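Keep the promise on sick pay

Before the last vote, both parties now governing in Busbridge said the unpaid waiting time at the start of sick leave would go. The bill put forward in March keeps it. Workers will still lose their first two days of wages when they fall ill, and firms with fewer than 12 employees are let off most of the new rules.

The ministers say small employers need time. They said the same thing two years ago, when the Mancuso report was put in a drawer.
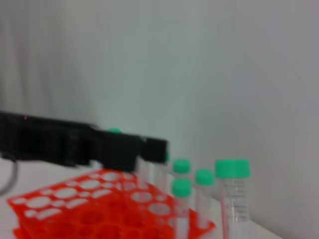
People with low wages go to work sick when the alternative is a short paycheck. I worked at Carura for a long stretch, in the sample room, and saw it every winter. A job spent over an orange-red plastic tube rack can't be done from a kitchen table, and the same goes for drivers, cleaners and cooks. The office staff upstairs stayed home with a laptop and were paid in full.

The union at Celtside has asked for full pay from day one, for up to 30 days a year. That is a modest demand — the coalition parties made it themselves during the campaign. Members who ran on it should vote for the amendment, and those who won't should tell their voters before the bill comes back to the floor.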